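VELTWOOD'S LAUNDRY TRIAL FINDS MACHINES NEARLY READY TO FOLD, PROVIDED YOU ARE NOT IN A HURRY

Veltwood, which runs drop-off laundry counters and would like to run them with fewer sore backs, released the results of its Drorkix chore trial in September. The short version: keep your ironing board.

The trial put 1,000 garments through a folding station at the company's Gostgate shop. The Drorkix software folded 61 percent of them to the standard Veltwood asks of a new hire in the first week. Towels did well. Shirts with collars did not, and fitted sheets were withdrawn from the trial by mutual consent.

Speed remains a sore point. A practiced folder at Gostgate finishes a shirt in under 50 seconds. The software took roughly 3 minutes, part of it spent considering the sleeves.

"We were promised a robot butler," the company said in a statement. "What we have is a very patient trainee who is afraid of cuffs."
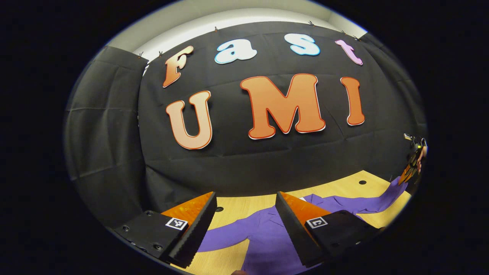 Veltwood says the next round will stick to long sleeves and collars until the success rate improves — or until everyone involved switches to T-shirts. Tijani, the company's software partner, will supply an updated version of Drorkix for the work.

No counter jobs will change as a result of the trial. Prices at Gostgate also stay where they are, and shirts left there will continue to be folded by people.

Trial results are available on request from the Veltwood press office.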